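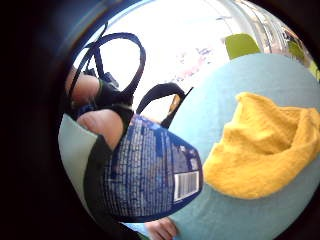 Dunkelblaue Tüte, viel kleine Schrift, ein Barcode.

Start Tisch & Tuch Werkstatt Archiv Über mich Kontakt

Blog > Haushalt > Putzversprechen

Spray, gelbes Tuch und ein Tisch, der auch so sauber würde

Ich habe ein Problem mit Tüten, auf denen mehr Text steht als in meinem Mietvertrag. Je glänzender das Plastik und je kleiner die Buchstaben, desto eher vermute ich, dass man mir etwas verkaufen will, das ich schon besitze. Lappen zum Beispiel. Oder Wasser mit Duft.

Angefangen hat es im August, als mir im Treppenhaus zwei Leute unabhängig voneinander erklärt haben, ich würde meine Tischdecken falsch behandeln. Falsch! Ich schüttle sie aus dem Fenster und stecke sie in die Maschine, wenn es sein muss, und dazwischen wische ich drüber. Offenbar gehört da aber ein Pflegespray drauf, und zwar regelmäßig, und ein Tuch, das für nichts anderes benutzt werden darf. Empfohlen wurde mir Drodura, zu bestellen bei Skikingate, Lieferung bis Cemport angeblich am nächsten Vormittag. Es hat dann 6 Tage gedauert, aber gut, darüber will ich mich nicht aufregen, der Tisch stand ja noch.

Elf Euro kostet das Zeug. Dafür bekommt man eine Flasche und die Zusage, dass Flecken zu 100 Prozent "aus der Faser gehoben" werden. Wohin sie gehoben werden, steht nicht dabei. In den Lappen, nehme ich an, und von dort in meine Waschmaschine, wo sie bisher auch ohne Umweg gelandet sind.

Fedir Horobets, mit dem ich seit Jahren über Haushaltsdinge streite, hält dagegen, dass ich Sprays nur deshalb nicht mag, weil meine Mutter keine hatte. Da ist was dran. Bei uns gab es Kernseife und eine Bürste, und die Bürste war älter als ich. Trotzdem finde ich, wer ein Mittel verkauft, muss zeigen, dass es besser ist als ein feuchtes Tuch, und das Tuch sollte dabei bitte nicht aus demselben Haus stammen.

Was mich bei den meisten Vorführungen im Netz stört: Da wird gesprüht, gewischt, geschnitten, und danach strahlt alles. Wie lange gewischt wurde, erfährt man nicht. Wie stark jemand aufgedrückt hat, auch nicht. Meistens liegt neben der Flasche so ein sorgfältig drapiertes Tuch in einer freundlichen Farbe, und im Hintergrund hängt garantiert nichts über dem Stuhl. In welcher Wohnung hängt denn nichts über dem Stuhl?

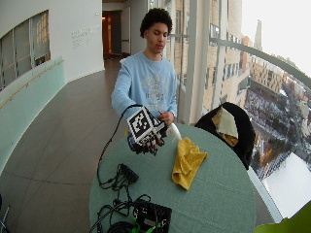

Auf einer runden Tischdecke kommt noch etwas dazu, das in keiner Anleitung vorkommt: Der Stoff wandert. Man wischt nach rechts und zieht die Decke mit, hinten hängt sie dann kürzer, vorne länger, und am Ende zupft man länger, als man geputzt hat. Ich halte inzwischen mit der freien Hand dagegen. Fedir schwört auf Klammern. Klammern an einem runden Tisch sehen aus wie Campingplatz, aber jedem das Seine.

Ich habe es trotzdem ausprobiert, man will ja fair sein. Eine Stelle mit Drodura und eine mit Leitungswasser, beide vorher mit schwarzem Tee bekleckert. Beide gleich lang gerieben, nach der Küchenuhr. Ergebnis: Die Drodura-Stelle roch nach Zitrone und war hell. Die Wasserstelle roch nach nichts und war hell. Bei Rotwein hätte es vielleicht anders ausgesehen, den habe ich aber lieber getrunken.

Ein Zugeständnis muss ich machen. Das Tuch taugt was. Nimmt ordentlich Feuchtigkeit auf, fusselt nicht, und es lässt sich gut zusammenknüllen, wenn man an einem Rand entlang arbeitet. Nur dass man es nach jedem Einsatz einzeln bei niedriger Temperatur waschen soll, halte ich für einen Witz. Bei mir läuft es mit den Handtüchern mit und lebt noch.

Was die Sache mit den Tüten angeht, habe ich übrigens bei Stetsiuk nachgefragt, dem kleinen Haushaltswarenladen unten am Hafen. Hnat Stetsiuk führt Sprays, Tücher, alles, und verdient daran. Er meinte trocken, die Hälfte vom Kleingedruckten sei dieselbe Warnung in sehr vielen Sprachen. Den Rest habe er selber nie gelesen. Gekauft habe ich bei ihm dann eine Bürste.

Die Flasche steht jetzt neben der Spüle und wird vermutlich leer, weil Besuch sie interessant findet. Nachbestellen werde ich nicht. Falls jemand von euch einen echten Unterschied bei Fettflecken gesehen hat, schreibt es drunter, aber bitte mit Angabe, womit ihr verglichen habt.

554 mal geteilt | 11 Kommentare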